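Worex Adds Stackable Gray Bins to Felov Storage Range

GREVILBRIDGE, 19/02/2023. Worex today announced an extension of its Felov range of open storage bins for schools, clinics and small warehouses. The new bins are available to trade customers through Bouchard, which handles distribution of the full range.

The extension covers two depths and one footprint. Both depths share the same rim profile, so that existing Felov lids and shelf rails fit without an adapter. Each bin is rated for a static load of 40 pounds when placed on a flat surface. Stacked bins should be loaded with the heaviest contents at the bottom, and the rating applies to each bin separately.

Wall thickness has been increased at the corners, where returned units from the earlier series showed most of their wear. The base has been redesigned with a flat center section. Buyers who use the bins on open shelving had asked for this change, as the raised base of the earlier series left small parts collecting along the edges.

Test units completed 2,000 load and unload cycles at the Worex plant in Grevilbridge before the design was released for production. Units were checked for cracks, rim distortion and change in outside width. The test report is available to trade customers on written request.

Orders placed through Bouchard ship in cartons of one depth only. Mixed cartons are not offered at launch. The minimum first order is 180 bins, with no minimum on repeat orders placed within 90 days. Customers holding open orders for the earlier series may transfer them to the new bins at the original price.

The earlier series will remain in the catalog until October. Lids, rails and label holders for that series will continue to be supplied after the bins are withdrawn.

Product sheets, load tables and a fitting guide for shelf rails can be obtained from the Worex trade desk in Grevilbridge.
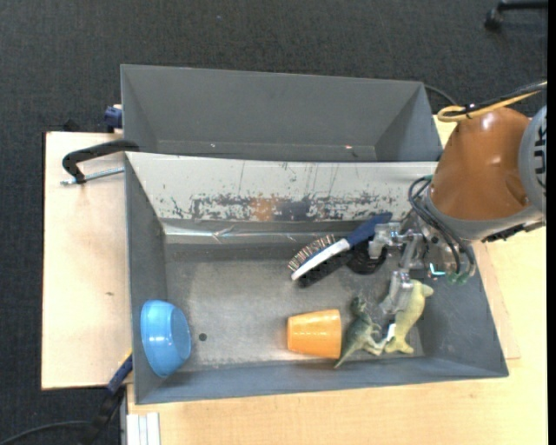 Open gray bins on a wooden tabletop.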